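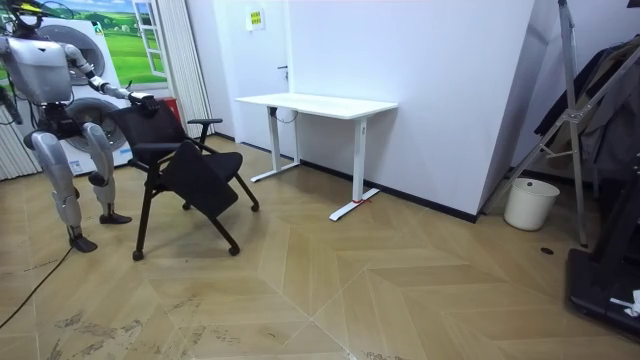
Budgeting for a humanoid: what's on our sheet (thread)

Home Posts Replies Media Search

1/16
Budget season! I've been putting together the equipment plan for Pista, our room-tidying project, and a few people asked how you even start costing a walking robot. Happy to share, because I love this stuff and spreadsheets are my happy place.

2/16
Start with the job. Ours is office and home chores, and chairs come up constantly. A hand on top of a backrest sounds like nothing, but that one contact touches half the lines in our plan: hand, arm, balance, floor, even which chair you buy.

3/16
The robot is one row. It's the biggest row, sure, but I've seen plans where it was the only row and everything else was going to come out of "misc." Please don't do this to your future self. Give the room its own tab.

4/16
My tabs: Robot, Hands, Room, Spares, People time. People time is the one that gets squeezed and the one I'd defend hardest. Somebody has to reset the furniture between runs, and that's hours out of someone's week.

5/16
Legs or wheels? We asked for quotes on both. A wheeled base from Menex was easier to schedule and easier to store. Legs won because the project is about stepping around furniture, and I was thrilled, I admit it. If your floor is flat and your job is at one table, get the wheels and spend the difference on hands!

6/16
Floors. Add a line for floor cleaning and repair. Black feet on pale wood-look tile leave you with scuffs and smudges to argue about, and if you rent, your landlord may have views. Ask before you sign, and get the answer in writing.

7/16
Cables too. If there's a line running across the floor from under the robot, somebody has to route it, and every chair on casters is going to find it sooner or later. Price a spare cable and something to keep it out of the way. Cheap rows, easy to forget.

8/16
Props! So fun to shop for. We use ordinary things: a folding chair on casters, a standing desk, a washing machine, a bucket. Buy normal ones. Buy 2 of any chair you plan to use a lot, same model, because a replacement with a different armrest is a different task as far as your results are concerned.
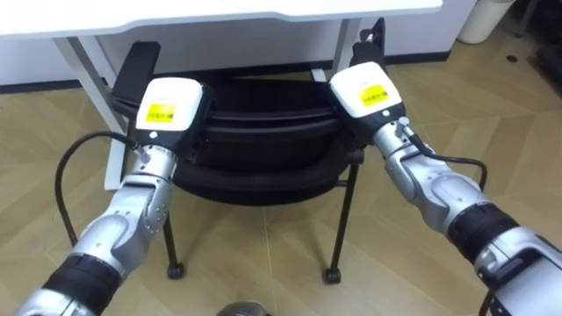 Wellano, January

9/16
Picking this back up with coffee. Chair under the desk, one gripper on each side by the armrests. This is my favorite task for talking about money, because people look at the arms and I want them to look at the casters. Small black wheels, very willing to roll somewhere you didn't ask them to.

10/16
So, two-arm work. When you ask for a quote, ask for the arms as a pair and ask what happens when one goes back for repair. Does the other keep working alone? Does the whole robot ship? Kaufmann answered this in one clear email and I could have hugged them. Another seller sent me a brochure.

11/16
Grippers get their own tab for a reason. They're what meets the furniture, all day. We planned for 4 – one pair mounted, one pair on the shelf. If the sheet has to shrink, I'd give up a nicer desk long before the spare pair.

12/16
Look at how wrist cables are run before you buy. Ones that loop outside the arm are easy to get at, and they also need room beside a desk leg. Neither answer is wrong, but measure your gaps first! A tape measure is the best tool in this entire thread.

13/16
Ways to pay. We compared buying, leasing, and lease-to-own. Leasing looked pricey on paper until I added service visits to the purchase column, and then the gap got a lot smaller. Put every option over the same number of months or you'll fool yourself (I did, for a whole afternoon).

14/16
Questions I now send every seller before a demo:
– What's in the box, and what do I have to supply?
– Which parts wear first, and what does each one cost?
– Who picks up the phone on a Friday?
– Where does it go for repair, and who pays shipping?
– Can we bring our own chair to the demo?

Those 5 have saved me so many meetings.

15/16
That last one is my favorite. Bring your own chair! Any demo looks good on furniture the seller picked. Watching the team quietly figure out an armrest they'd never met taught me more than the spec sheet did, and the good ones enjoy it.

16/16
Next up for Pista is the storage question: where do the stands, the props and the spares live when the floor needs to be clear? I have a drawing and strong feelings about shelves. If you've planned a room like this, show me your sheet, I'd love to compare rows.

More from this author
Lease or buy: my comparison columns
Chairs I have measured so far
What I ask at a gripper demo
Labels for the spares shelf

Contact | © Pista project notes | Back to top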